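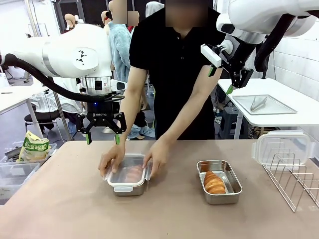
**Nomel steel containers with clear clip lids - 4 out of 5**

Our student team at Inthanon bought these in March for the lunch-packing project, where the arms handle the steel and a person does the lids. The set of 7 cost 419. The rolled rim is the best part. Green fingertip pads can close on it from above or from the side, and after two months ours has no dents.

The lids lose it a star. The clips are stiff and we never got an arm to shut one. They do store fine upright in a dish rack. The steel is also very shiny, so plan on extra time with your vision code - we lost a full club meeting to glare.
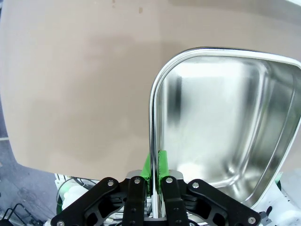
Hiltano wrote: We had the same glare problem and moved our lamp to the side, which helped. Does the rim still hold with 800 grams of food in it? Ours tips.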